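Twal Upholstered Bed Frame, Queen – Review
Posted August 25, 2026

We bought the Twal in the grey fabric to replace a metal frame that squeaked. I had been looking at the Skemalach as well, which has a plain flat headboard and costs less, but my partner wanted something you could sit up against, and the Skemalach is fairly thin there. The Twal came to just under $1,000 with delivery from the Feltcombe warehouse. It has been on sale for 900 since, so keep an eye out.

Delivery and assembly

It arrives in flat cartons and they are heavy. Two people can carry the headboard carton up a flight of stairs but you will want to prop the doors open first. The instructions are drawings only. They are clear enough until the centre rail, where the drawing shows the bracket from behind and the part letters are easy to misread. I put one on upside down and had to back it off again. Assembly took us about 2 hours. The hex key supplied is soft metal, so use your own.

Headboard

Tall, grey, with padded vertical channels and a light wooden post at the end. The height is the main reason to buy it. I can sit upright with my shoulders and head supported, which I could not do with the old one. The padding is firm and hasn't flattened. The channels do collect dust and crumbs, and a vacuum with the narrow nozzle gets them out. The colour goes with our pale green sheets and would go with most things.

The post is nicely finished and has no rough spots where the fabric meets it. I would have liked a bit more overhang to hang a reading lamp from.

Slats and noise

Silent so far. The slats sit in rubber caps and the mattress doesn't slide. We kept our old Fakis mattress, and it fits with 50 mm to spare at the foot. That gap is just wide enough for a phone charger to disappear into.

What it lacks

There is no shelf, ledge or pocket of any kind. If you don't have a night table, everything ends up on the mattress – remote, game controller, phone, power bank, the cable for the power bank. I knew this from the listing and bought it anyway, but it bothers me more than I expected. Twal sells a clip-on caddy for the side rail. I haven't tried it.

Would I buy it again? Yes, at the sale price. At full price I would at least go and sit against the Skemalach first.

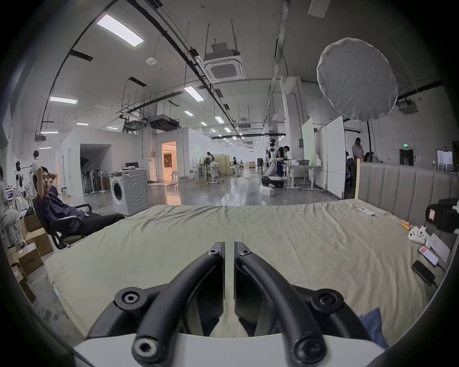

Sawsan Ghanem: I have the caddy and it's okay for a phone and a remote, but a controller makes it sag and the clip marked the fabric on my rail. I went back to a small stool beside the bed. Agree on the hex key, mine rounded off on the second bolt.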